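Jadville Staff News
Home | Notices | Rotas | Canteen | Back issues | Contact

The folding table, one month in

Those of you on the early shift will know that since April the far end of the folding room has belonged to Hamutetti. Hamutetti is a robot with two arms, three jobs (T-shirts, T-shirts and, when it is feeling confident, T-shirts) and no opinion on the radio. The name came out of a hat. Most of the other slips in the hat were not printable in a newsletter that goes to the Turneo board.

This is an update for the people who keep asking at the tea urn whether they should be worried. I fold on lates, so I have an interest in the answer.

The short version is that a good folder here gets through 692 shirts on a full shift, and Hamutetti's best day so far is 224. It had that day to itself, with an engineer sitting next to it and nobody asking it where the big scissors were. It doesn't stop for lunch, which has been pointed out to us more than once. It does stop for collars.

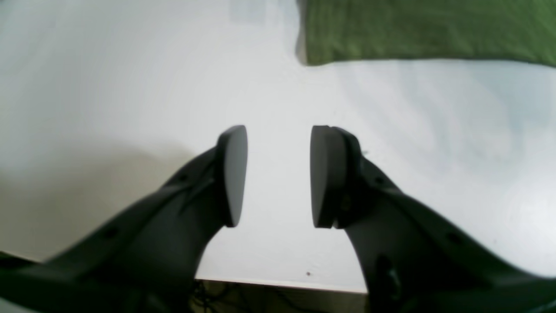 The thing I had not expected is how much of folding is done by feel. I have been at this bench for years and could not have told you how I know when I've picked up one layer of cotton and when I've picked up two. I just know. Then the engineers from Triệu came round with a list of questions, very polite, and asked us to explain it slowly. Four of us spent an afternoon arguing about thumbs. I recommend it to anyone who thinks they understand their own job.

What came out of that afternoon is a set of 26 moves, written down, with our names on the back page. Management have called this "capturing floor knowledge". On lates we call it "telling it about sleeves". Either way it was paid at the training rate, and if you took part and it isn't on your slip, go and see the wages office before the end of the month.

Now, the complaints. The cables. I have raised the cables, days have raised the cables, and the man who mops has raised the cables in language of his own. They have to go somewhere, we are told, and for the moment somewhere is the floor.
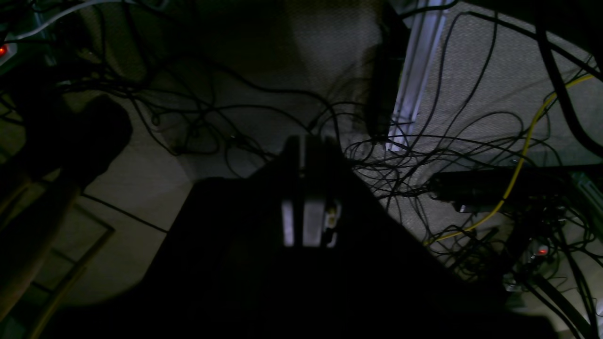
Jadville Staff News — Issue 245 — page 3

A proper tray is on order. Until it arrives, please keep trolleys on the window side, and if you drop something over there, leave it and ask an engineer to fetch it. This applies to pens, pound coins and the lid of my flask.

The second complaint is the table itself. It was ours, and it was the good one, with the rounded corners that don't catch you on the hip. We now have the old one back from the stores, with the corners it has always had. A swap has been asked for. The answer was that the robot has got used to the height. So had I.

Then there is the matter of the work. Days have noticed that the plain shirts go to Hamutetti and everything awkward comes to us: zips, hoods, fitted sheets, the choir robes. Nobody minds variety, but a shift of nothing but awkward is slower and harder on the wrists, and the targets on the wall were set when a third of the pile was easy. The plain ones were our rest.

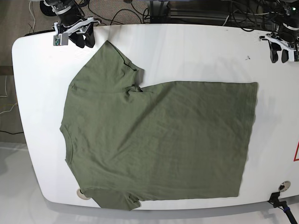 We put this to the shift managers and, to be fair to them, they listened. From next month the piece targets for the folding room come down while the trial is on, and the plain pile will be shared out so that every bench gets some of it. We asked for that in writing and we have it in writing. It is pinned up by the clock, under the notice about microwaving fish.

On jobs, the line from upstairs is that nobody in folding will lose hours during the trial. You will spot the words "during the trial", and so did we. The question of what happens afterwards is down for the next staff meeting, and it would help if more than the usual six people came to it. There will be biscuits.

I will say this for the machine. At the end of a late, when your back has gone and the last cage has just come through the door, it is quite restful to watch something else have trouble with a T-shirt. It lines itself up, thinks about it, has a go, thinks again. One of the new starters has begun saying "nearly, love" to it as she goes past. I've told her not to encourage it — and then I caught myself doing the same.

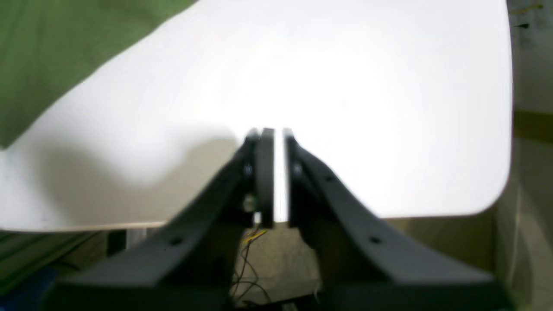 Who to ask about what

Targets and the plain pile: your shift manager.

Training rate missing from your slip: the wages office, mornings only.

Cables, trolleys and lost property on the robot side: the Triệu engineers, who are in until four and are nicer if you bring them a tea.

Getting the good table back: me, on lates. I am keeping a list.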